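Edgardo Calimlim
28 Sep 2022

Sternine drops its Direct3D 9 renderer in the November build. Vulkan and D3D11 stay.
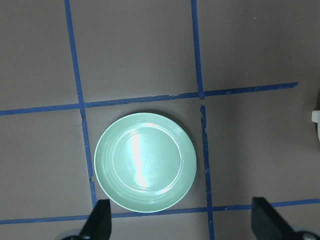
Drirell cards on the old driver branch expose Vulkan 1.0 only. Sternine needs 1.1, so those fall back to D3D11.
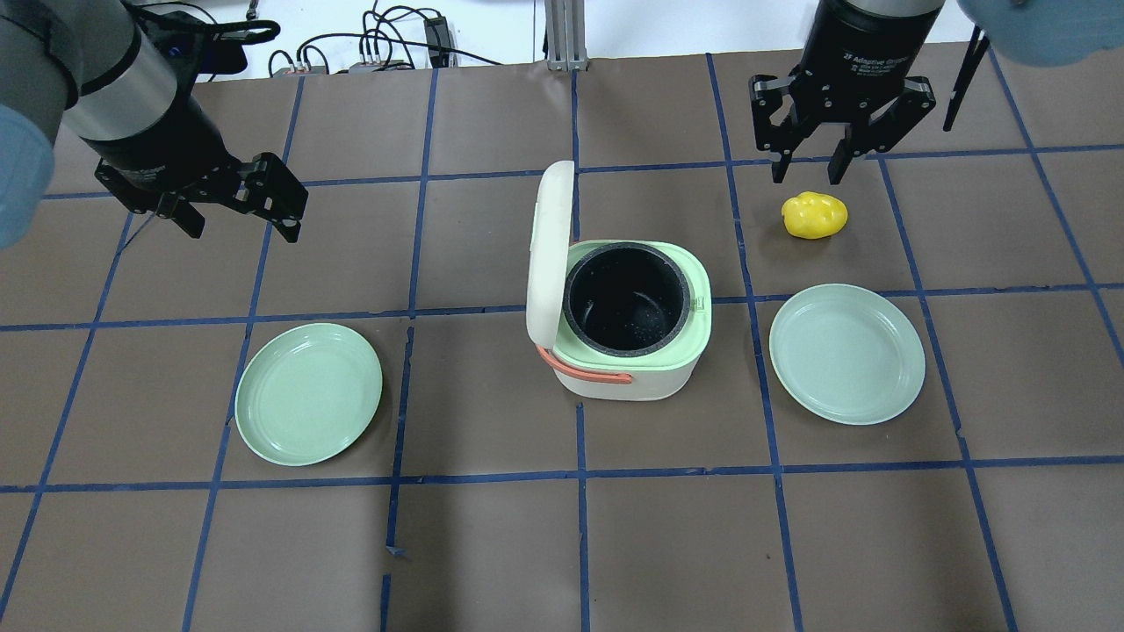 Tested the beta on the Magbanua map, 7 runs per renderer. D3D9 used 876 MB of video memory. Vulkan used 1420 MB, mostly the shader cache.
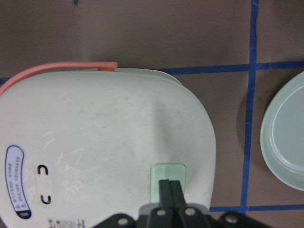
Capping the cache at 400 MB brings back the stutter on first load. Benjie Evangelista sees the same on Linux.
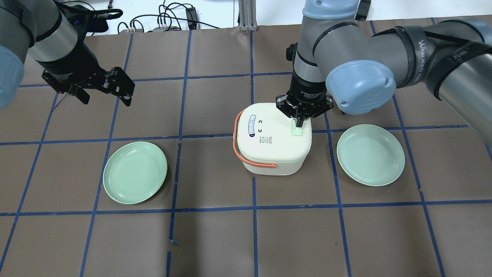
Drekider overlay still hooks D3D9 only. Turn it off before you update or the game exits at the splash screen. Log attached to the bug report.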